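Sorting Blocks After School

The robotics club at Skemstead High meets in a carpeted room behind the library, and on most afternoons the first job is moving the chairs. The club was started by Ho-yin Tang, who teaches physics and still runs it. Its members used to build small wheeled robots for regional contests. Two years ago they switched to a single long project, a picking robot, and they have been at it ever since.

The task is easy to describe. Wooden blocks in two colors are dropped into a metal bin. The robot has to take them out one at a time and put the green ones on one side and the reddish-brown ones on the other. The students call the whole setup Gomomier, a name left over from a spelling mistake in the first line of code. The arm came secondhand from Pralon, a packaging firm across town that was replacing equipment, and the club paid for shipping with $454 from a bake sale and a car wash.

Getting it running took most of the first year. The controller manual was for a later model, and the table had to be braced twice. Tang made the students write down every attempted pick from the start, good or bad, in a shared spreadsheet. By October the spreadsheet had 3,516 rows.

The rows show where the trouble is. A block lying alone in the open is rarely missed now. Blocks that end up against a wall are another matter, and two blocks touching along their long sides are the worst case of all. The gripper needs space on both sides of a block, and when there isn't any it tends to push both of them along the metal.
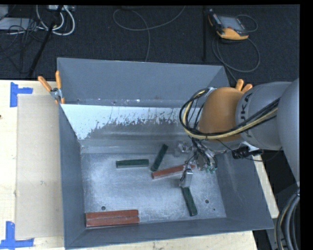

Why not just use a bin with straight sides?

The students tried one in the first year and found that blocks stood up on end in the corners, where the gripper couldn't get around them. Sloped walls let most blocks slide back down to the floor.

This year the club has split into two groups. One works on finding the blocks, which mainly means dealing with the light from the windows in late afternoon, when the brown blocks read darker than they should. The other group works on the pick itself. Their current idea is a nudge: if two blocks are pressed together, the robot pushes one end of the pair before trying to grab either. In the first 65 trials with the nudge, it separated the pair 38 times. The group wants a better figure before spring.

Members sign up for jobs on a sheet by the door. One person runs the program, one stays at the stop button, and one keeps the spreadsheet. New members start on the spreadsheet and stay there for a month. Tang says the ones who complain about it usually end up finding the bugs.

The club will show the robot at the Phillips Fair in the spring, in the student projects hall. Each team gets a table, one power outlet and ten minutes with the judges. Before then, the pick group has to finish the nudge and the other group has to get through a week of afternoons with the blinds open.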